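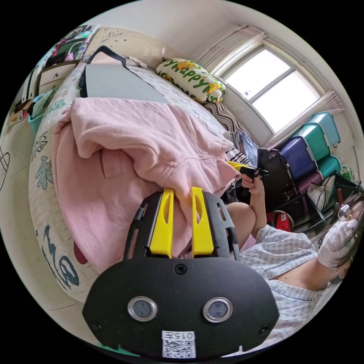
4.2 Drying time and indoor humidity

6 min read

Households in Irkley mostly dry clothes inside from November on. Windows shut, heat on, racks in the hall or bedroom. We asked each home to log start and end times on the Veklow sheet, plus a humidity reading at both ends. Return rate was fair. 18 homes gave a full set, the rest had gaps and were droped from Figure 2 but kept in the text where usable.
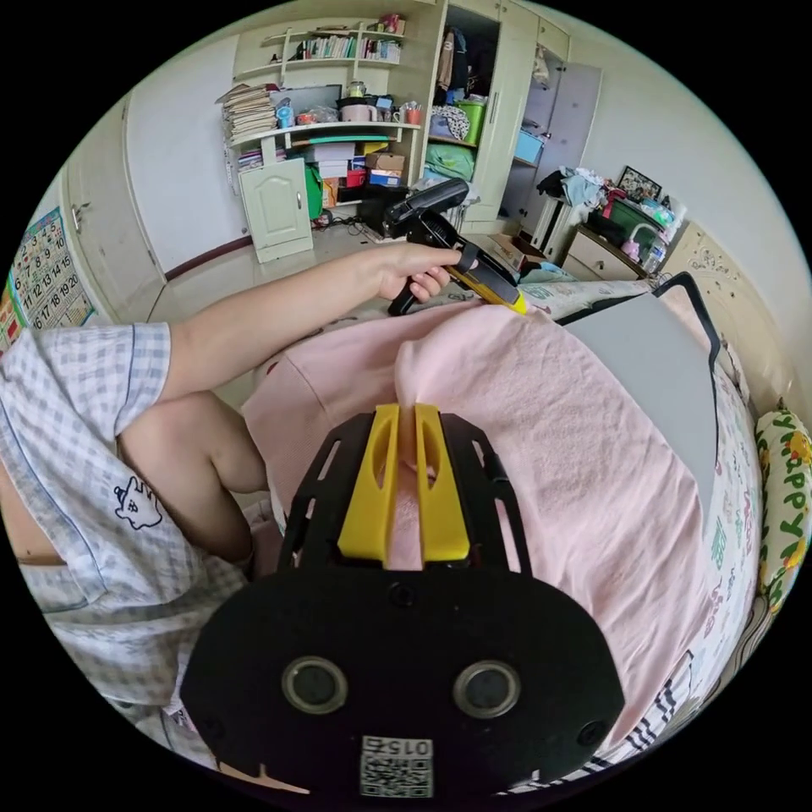 Cotton was slow, as expected. Heavy knits slower still. Spin speed mattered more than room size, which we did not plan for and can't fully separate from machine age. Loads spun at 800 rpm took about 5 hours longer than the faster ones, same rack, same room type. Gotent meters read high near 100 percent, so top values were capped.

Figure 2. Drying time by spin speed, full-set homes only.

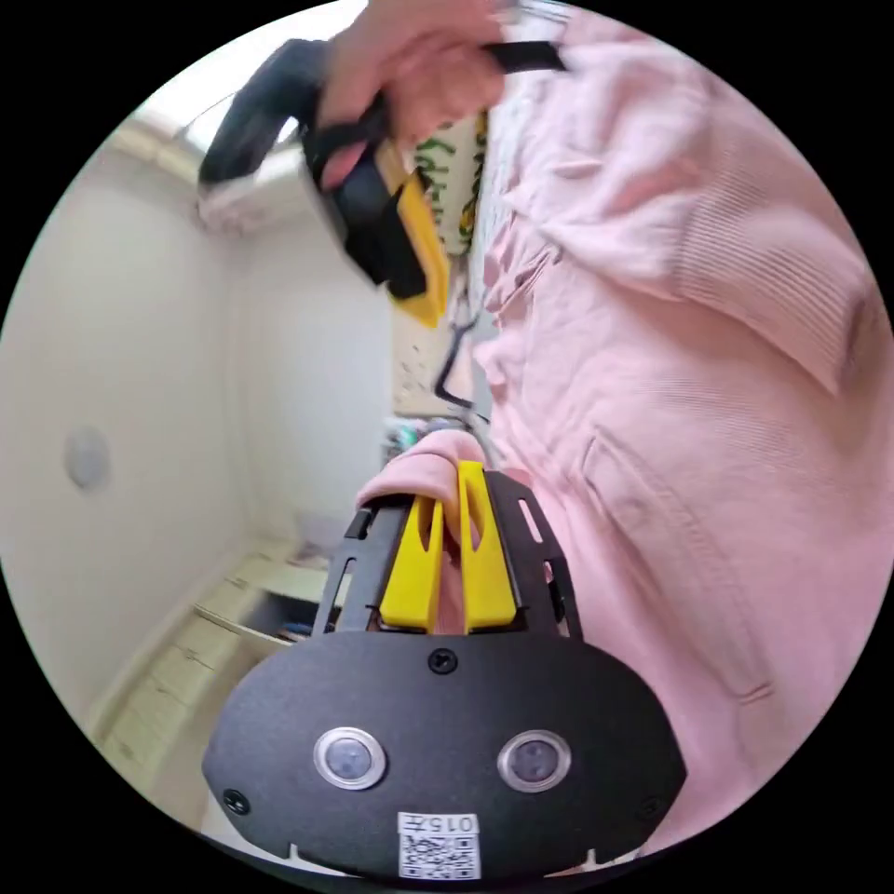

Morning loads did better than evening loads in both districts. Satti homes are older and leakier, dried faster, cost more to heat. Not a clean trade. Mold reports came from the tighter flats, mainly bedrooms, mainly outside walls. Self reported, no swabs taken. Season effects are left to section 5, were the spring logs are added.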